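Collecting folding demos at home with hand-held grippers — how many jackets, and how messy?
Posted in Robot Learning, December 2020

Hi all, I've been reading this board for a long while and finally have something to ask. I'm gathering clothes-folding examples for a small learning project, using a pair of hand-held grippers with a camera on each, and so far I have 294 episodes. Most are T-shirts and towels, and the policy does pretty nicely on those. Puffy coats are another story! The arms grab a pinch of quilting, it slides out, and then they just hover there as if thinking it over. Should I record lots more of one coat, or go and borrow as many different coats as I can? And do I need to tidy the bed before every take?

Illwood_bench
Borrow coats. More data is always better. Also check your gripper calibration, mine was off for weeks.

wekgate_folder
Welcome! I went through this same thing in July, so let me ramble a bit. I'd stay with one coat until you have a decent batch, then bring in a second, and change how it starts out far more than you think you need to. Spread it flat, bunch it up, tuck a sleeve in, turn it toward the other side of the bed. My first 16 takes all began from the same neat layout and the model learned that layout and nothing else, which was a sad evening.

On slipping, take a deeper bite of the fabric than feels natural and pause for a moment before you lift. I also throw out any take where I re-grabbed more than 2 times, though you may want to keep a few of those so it sees a recovery.

As for tidying, please don't bother too much. I leave other clothes lying on the bed and the room as it is, and I only smooth the sheet when a wrinkle gets in the way. Black coat on a striped sheet, from my own collecting:

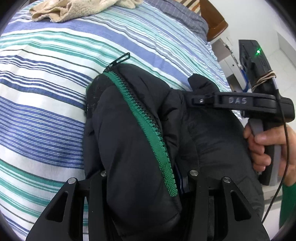
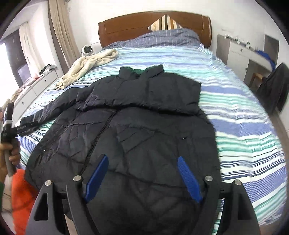
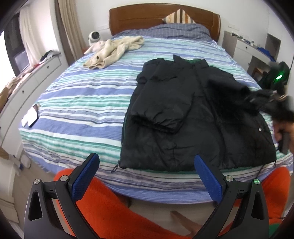 Ezzat_Mirport
I'd agree with most of that, but I would keep all the re-grabs and tag them — throwing them out made my policy give up after its first miss. Keep the tag in the episode name too, so you can filter later without watching everything again.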